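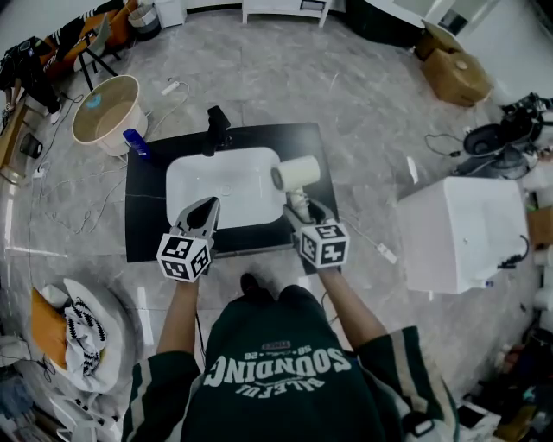

DANLADI COURT TENANTS' ASSOCIATION
Minutes of the General Meeting

Date: January 29, 2020
Place: Ground floor lounge, Danladi Court
Chair: Suleiman Eze
Meeting opened at 7:05 p.m.

1. Minutes of the last meeting

Read and approved with one correction. Under "Mailboxes," the unit with the broken lock is 202, and the minutes had 220. The Chair will correct the posted copy.

2. Matters arising

Mailbox lock for 202: replaced by management before the holidays. The tenant has one key and was promised two. Chair to ask for the second.

Stairwell light, north side, third floor: still out. Reported twice. Management says the fixture is the problem and a bulb won't fix it. No date given.

Bike storage: the sign-up sheet is full. People with a bike in the room and no tag on it should get a tag from the office. Untagged bikes will be moved to the back wall in April. They will not be thrown out.

3. Hot water

Most of the meeting was spent on this item. Tenants on the upper floors again reported lukewarm water between 6:30 and 8 in the morning. The lower floors have fewer problems, though two ground floor tenants said it had happened to them on weekends as well.

The Chair read out a letter from Femitz, the management company. Femitz had the boiler looked at by Ovex, their heating contractor. Ovex found a mixing valve that was sticking and recommends replacing it. The letter says the part is on order and that the hot water will be off for one weekday, 9 a.m. to 3 p.m., when it is fitted. Tenants will get notice under the door.

Questions from the floor:

Whether the notice would be more than a day. The letter does not say. Several people asked for at least three days, as there are tenants with small children and one who works nights.

Whether there would be a rent credit. The Chair said he had asked in December and had no answer. He will ask again in writing.

Whether the valve would fix the upper floors. One tenant who used to work in building maintenance thought it would help but that the circulation pump should be checked at the same visit. It was agreed to put this in the letter.

Moved and seconded that the association write to Femitz asking for three days' notice, a check of the pump, and an answer on the credit. Carried, one abstention.

Tenants are asked to keep writing down the time and unit number when the water runs cool. The sheet is on the board by the elevator.

4. Laundry room

Dryer 7 has been taking money and not starting. It has a sign on it now. Refunds go through the number on the machine and not through the office. A tenant asked whether the room could stay open until 11 p.m. The tenants directly above were against it. No motion was made. To be raised again if there is interest.

Please clean the lint screens.

5. Money

Balance at the last meeting was $2,282. Spent since then: $136 for the holiday party, covering food, paper goods and the deposit on the coffee urn. The deposit has not come back yet. No dues were collected in the period. Dues envelopes will go out with the next newsletter.

A tenant asked why the association keeps that much in the account. The Chair said most of it was set aside for legal advice during the lease renewals and had not been needed. Suggestions for using part of it can be given to him in writing before the next meeting.

6. Suvero Street crossing

The city has answered our letter about the crossing at Suvero Street. They will do a traffic count in the spring and decide after that. Two people offered to go to the public session if there is one. The Chair will pass on the date when he has it.

7. Other business

Packages are being left on the floor in the lobby again. The office will sign for packages until 5 p.m. if asked.

A gray knit glove was found in the lounge and is on the radiator shelf.

A request was made to start meetings at 7:30 so people coming off the late bus can get here on time. Agreed for the next meeting as a trial.

Next meeting: to be set for April, 7:30 p.m., same room. Notice will be posted by the elevator.

Meeting closed at 8:40 p.m.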